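Hestthorpe Mountain Club
Minutes of the Touring and Routes Meeting, July

Present: Andor Simon (chair), Jianguo Yin, Máté Bognár, Andor Farkas, Szabolcs Oláh (minutes)

The meeting opened at 7:15 p.m. The minutes of the previous meeting were approved without change.

1. Tosdale Ridge route notes
Mr. Bognár presented the revised notes for the winter traverse. The summit height is to be printed as 2,751 m in all club materials. The old notes directed parties to leave the ridge at the second saddle – the new text keeps them on the crest as far as the cairn, then descends by the east spur. The revision was approved.

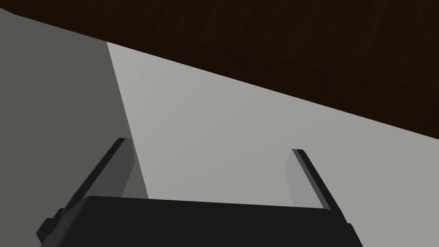

Dark wood and light gray surface.

2. Antal Hut
Bookings for the winter season will open in September. The limit remains 13 persons per night. Mr. Yin asked that parties record their intended route in the hut book before leaving, including those going only as far as the lower lake. Agreed.

The stove flue is to be inspected before the first booking. Mr. Farkas will obtain a quote.

3. Avalanche training
The course will be held over one weekend in December, with a field session on the slopes above Flavton. Some 30 members have expressed interest. The meeting discussed whether attendance should be required for all leaders.
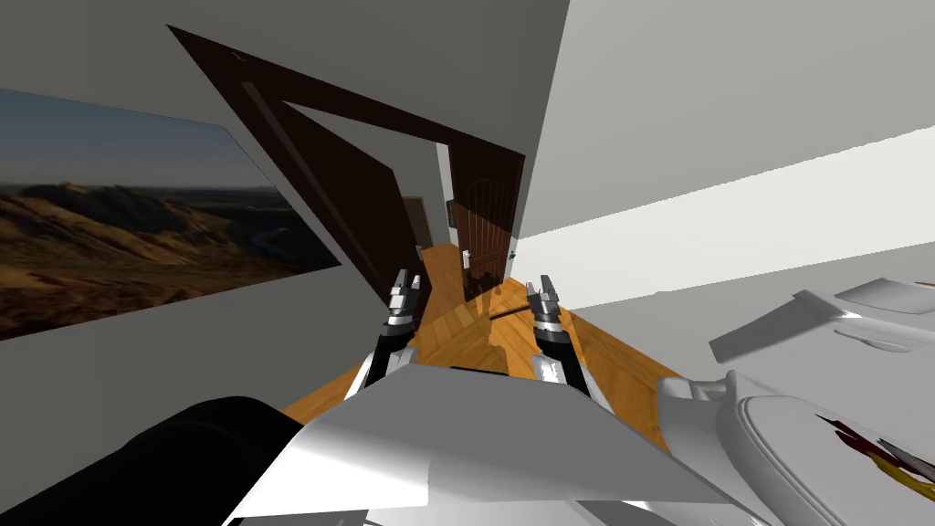 Máté Bognár objected that a firm requirement would leave the club short of leaders in January, and asked that recent outside courses be accepted in its place. The chair put the amended proposal to a vote and it was carried, four in favor and one abstaining.

4. Equipment
Five transceivers are to be retired before the season. Replacement units will be purchased from the existing equipment budget. Members returning borrowed skins are reminded to fold them correctly and label the bag.
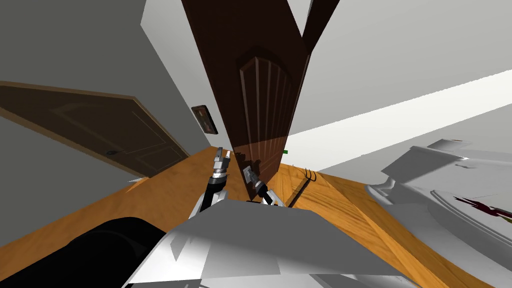

Probes and shovels will continue to be lent free of charge for club tours. Private loans require the approval of Mr. Farkas, who will keep the register.

5. Other business
Mr. Yin will write to the landowner regarding winter parking at the Flavton trailhead.

The meeting closed at 8:50 p.m.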